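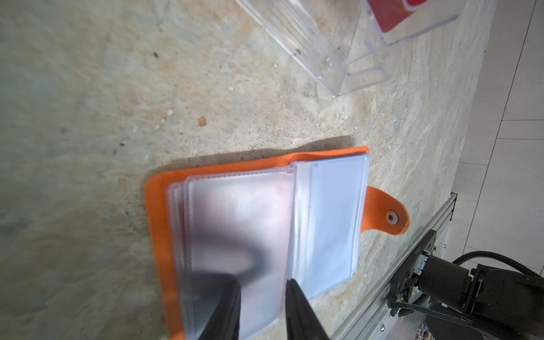 Jeltus 1.4 써본 후기. 결론부터 쓰면 녹화랑 재생은 좋음. 인식은 그럭저럭. 플래너는 아직 돈 주고 쓸 물건 아님. 급하게 쓰는 거라 문장 엉망이어도 양해 바람.

버전은 2021/11/30 빌드 기준. 그 뒤에 패치 나왔을 수도 있는데 확인 못 함. 12월에 큰 업데이트 예고는 떠 있음. 라이선스는 Skiverance에서 직접 구매, 좌석 하나짜리. 협찬 아님.

뭐 하는 소프트웨어냐면 양팔 원격조작 기록, 카메라 동기화, 데이터 정리, 학습된 정책 돌리기, 거기에 간단한 충돌회피 플래너까지 한 창에 넣어놓은 거. 원래는 Tretach로 기록하고 정리는 직접 짠 스크립트로 했었음. 스크립트가 점점 괴물이 돼서 갈아타기로 함.

테스트 작업은 카드 꽂기. 얇고 반투명한 포켓에 카드 넣고 빼고, 지갑 페이지 벌리고. 일부러 어려운 걸로 골랐음. 블록 쌓기로는 소프트웨어 차이가 안 나서.

설치

28분 걸림. 그중 절반은 드라이버 충돌 때문. 설명서에는 기존 시리얼 드라이버 지우라는 말이 3장 뒤쪽에 가서야 나옴. 앞에 써놔야지. 팔 두 대 인식은 바로 됐는데 왼쪽 오른쪽이 뒤집혀서 잡힘. 설정 파일에서 ID 바꾸면 되고, 재부팅하면 또 뒤집힐 때가 있음. 포트 이름 말고 시리얼 번호로 고정할 것. 이거 안 해놓고 홈 포지션 눌렀다가 식겁함.

GUI는 회색에 글씨 작음. 고해상도 모니터에서 버튼이 겹침. 배율 조정 안 됨. 단축키는 다 바꿀 수 있어서 이틀 지나니까 마우스 거의 안 씀.

기록

제일 만족한 부분. 손목 카메라 두 개에 고정 카메라 하나 물려놓고 50Hz로 관절값 받는데 타임스탬프가 안 밀림. Tretach는 길게 녹화하면 뒤로 갈수록 영상이 관절값보다 늦어져서 매번 보정했었음. 여기선 그 작업이 통째로 없어졌다. 이거 하나로 본전 생각은 안 남.

에피소드 버리기 키가 따로 있는 것도 좋음. 조작하다 망하면 페달 한 번 밟고 다시. 버린 건 휴지통 폴더로 가고 바로 안 지워짐. 실수로 멀쩡한 거 버렸을 때 두 번 살았음.

아쉬운 건 중간 표시 기능. "여기서 카드 잡음" 같은 마커를 찍고 싶은데 종류를 네 개밖에 못 만듬. 왜 네 개인지 모르겠음. 양팔 작업이면 팔마다 이벤트가 따로 생기는데 네 개로는 택도 없다.

그리고 저장 형식. 자체 포맷으로 저장하고 변환기를 따로 돌려야 함. 변환기가 싱글 코어. 에피소드 1,000개 변환 걸어놓고 퇴근했는데 아침에 와보니 아직 돌고 있었음. 중간에 끊기면 처음부터. 이어하기 없음. 진짜로.

인식 모듈

기본으로 들어 있는 분할 모델은 불투명한 물체는 잘 잡음. 단색 카드, 지갑 테두리, 이런 건 마스크 깨끗하게 나옴. 문제는 투명한 거랑 뿌연 거. 비닐 포켓 한 장 한 장을 구분하는 건 기대하지 말 것. 여러 장이 겹치면 한 덩어리로 나온다. 손가락이 비닐에 비친 걸 손가락으로 잡는 경우도 봄. 마스크가 두 개 뜨고 그리퍼 위치 추정이 그쪽으로 끌려감. 설정에 "반사 억제" 체크박스가 있긴 한데 켜면 진짜 손가락까지 같이 날아갈 때가 있어서 끄고 씀.

깊이 추정은 손목 카메라 기준으로 가까운 거리에서 떨림이 심함. 필터 창 길이를 늘리면 얌전해지는데 대신 반응이 느려짐. 그냥 학습 정책에 원본 영상 넣는 게 속 편함. 우리는 결국 마스크는 라벨링 보조로만 씀.

캘리브레이션 마법사는 칭찬할 만함. 보드 들고 시키는 대로 움직이면 끝. 손목 카메라 바꿔 달고 다시 하는 것도 부담 없음. 단 고정 카메라는 광각이면 가장자리 오차가 꽤 남는다. 왜곡 모델 선택지가 하나뿐이라 그런 듯.

플래너

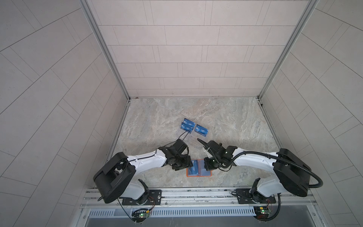 양팔 플래너는 Vandenberghe라는 별도 플러그인으로 제공되고 돈도 별도. 기본 포함인 줄 알았는데 아니었음, 상품 페이지 잘 읽을 것. 한 팔씩 따로 움직일 때는 문제없음. 두 팔이 좁은 데서 만나야 할 때가 문제인데, 카드 작업이 딱 그 경우다. 파란 카드 세 장 든 투명 홀더가 위쪽에 있고 바로 아래에서 양쪽 그리퍼가 마주 보고, 그 사이 바닥에 주황 테두리 슬리브가 누워 있는 배치. 이 정도로 손끝이 가까우면 충돌 여유값 기본 설정으로는 경로를 못 찾고 그냥 실패를 뱉음. 여유값을 줄이면 찾기는 찾는데 손목을 빙 돌려서 감. 케이블은 충돌 모델에 없음. 팔 위로 지나가는 케이블은 사용자가 알아서 캡슐로 근사해서 넣어야 되는데 관절 따라 모양이 변하는 건 표현이 안 됨. 우린 그냥 손목 회전 범위를 좁게 걸어놓고 씀.

계획 시간도 들쭉날쭉. 같은 시작 자세, 같은 목표인데 금방 나올 때 있고 제한 시간 꽉 채울 때 있음. 랜덤 시드 고정 옵션이 GUI에 없고 설정 파일에만 있다. planner.seed 검색해서 바꾸면 됨. 문서에는 없음. 포럼에서 찾음.

바닥 높이 설정도 조심. 기본값이 팔 베이스 장착면이랑 같은 높이로 돼 있어서, 레일 위에 베이스 올려놓은 구조면 실제 바닥보다 높게 잡힘. 납작한 물건 집으라고 하면 공중에서 멈춘다. 이걸로 반나절 날림.

정책 실행

학습은 밖에서 하고 가중치만 불러와서 돌리는 방식. 불러오기는 쉽다. 입력 이름만 맞추면 됨. 액션 청크 단위 실행 지원하고, 청크 사이 이어붙이는 부드러움 정도를 슬라이더로 조절 가능. 슬라이더 너무 올리면 포켓 입구에서 머뭇거리고 너무 내리면 툭툭 끊김. 중간보다 살짝 아래가 우리한텐 맞았음.

카드를 포켓에 넣는 것만 50번 돌려서 19번 성공. 낮아 보이는데 이건 소프트웨어보다 우리 데이터 탓이 큼. 조작자가 둘이라 잡는 방향이 제각각이었음. 중요한 건 실패한 걸 되돌려 보기가 편하다는 점. 재생 화면에서 카메라 영상, 관절 그래프, 정책 출력이 같은 시간축에 붙어 있어서 어디서 어긋났는지 금방 보임. 대부분 입구 벌리는 쪽 팔이 너무 일찍 놓은 거였음. 이걸 Tretach에서 찾으려면 창 세 개 띄워놓고 눈으로 맞춰야 했다.

정지 기능. 화면 정지 버튼은 청크 끝날 때까지 기다렸다 멈춤. 즉시 정지는 다른 단축키임. 이름도 비슷함(Stop이랑 Halt). 처음 쓰는 사람은 꼭 확인. 물리 비상정지 스위치는 당연히 따로 두고.

로그는 하루치가 생각보다 크다. 자동 삭제 기본값 꺼짐. 디스크 찼을 때 경고 없이 기록이 멈추는 건 심각한 버그라고 보고 문의 넣음. 답은 이틀 만에 옴, 다음 버전에서 고친다고.

정리

기록/재생 때문에 계속 쓸 생각. 인식은 투명체 안 다루면 쓸만함. Vandenberghe 플러그인은 갱신 안 할 거임. 변환기 멀티코어랑 이어하기 들어오면 점수 더 줄 의향 있음. 지금은 5점 만점에 3.5.

한 팔만 쓰고 데이터도 적으면 굳이 안 사도 됨. Tretach로 충분. 양팔에 카메라 여러 대면 체험판이라도 한번 돌려보시길. 체험판은 녹화 길이 제한 있고 나머지는 같음.

댓글

익명
좌우 뒤집히는 거 저만 그런 게 아니었네요. 시리얼 번호 고정은 어느 파일에서 하나요?

작성자
devices.yaml이요. port 줄 지우고 serial 줄 넣으면 됩니다. 둘 다 있으면 port가 이김

익명
변환기는 폴더 쪼개서 프로세스 여러 개 띄우면 돌아가요. 출력 폴더만 다르게. 나중에 합치는 게 귀찮긴 한데 훨씬 빠름

작성자
오 이걸 왜 생각 못했지. 오늘 해봅니다

익명
비닐 포켓은 조명 각도 바꾸는 게 제일 효과 있었습니다. 모델 만지는 것보다요. 저희는 옆에서 낮게 비춰요

익명
planner.seed 고정해도 스레드 수가 2 이상이면 결과 달라집니다 참고하세요

익명
3.5는 후하네요 저는 디스크 건으로 데이터 날려서 2점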